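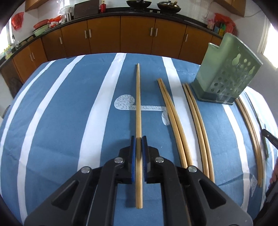
When should a recorded demonstration be thrown away? When a rule that was written down before the session says so, and at no other time.

4.2 Rules for collection and rejection

The Movis rule set began as a single page and grew in the way such pages do. By the end of the pilot it held 348 clauses, several of which contradicted each other and one of which governed the colour of the folder it was kept in. Operators coped by ignoring all of it equally. We cut the list to what could be read standing up, and the rules below are what survived.

Start state. Objects are laid out by the operator within a stated area, and the layout is changed between episodes. "Changed" needs a definition. In the pilot, operators asked to vary the layout tended to produce their own favourite layout, slightly to the left. The current text asks for a change in grouping, direction or spacing, and the reviewer compares each opening view with the one before it.

Thin objects. Long, narrow items such as chopsticks get a clause of their own. The operator picks up one at a time unless the task sheet says otherwise, and an accidental double pick is kept and labelled. Zidia, our earlier guideline, had such episodes deleted, which left a data set in which nothing had ever gone slightly wrong — a condition none of us recognised from our own kitchens.

Two-handed work. Where two grippers are in use, either may enter the other's view. We do not treat this as a fault. The reviewer marks an episode as obstructed only if the object being handled cannot be made out at the moment of grasp. 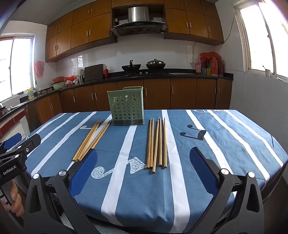 Figure 3. Table-top task with wooden chopsticks, a green utensil holder and two hand-held grippers, jaws of the nearer one open.

Background. Household clutter stays where the household put it. An early draft asked for "neutral surroundings", and sites responded by tidying for longer than they recorded. Patterned tablecloths are allowed, creases included. Printed names, addresses and faces are still checked for, and an episode showing any of them goes to a second reviewer.

Stopping. An operator may end a session at any point without giving a reason. Earlier wording required a reason, chosen from a menu, and the menu did not contain "tired".

We tested the short list at the Hollis site on 600 episodes, of which 200 were reviewed twice by people who had not seen each other's notes. Most of their disagreements fell under the start-state rule, chiefly over how far a chopstick must be turned before it counts as turned. We have not settled this. The Wultix review tool now shows both opening views side by side, and the reviewers disagree faster.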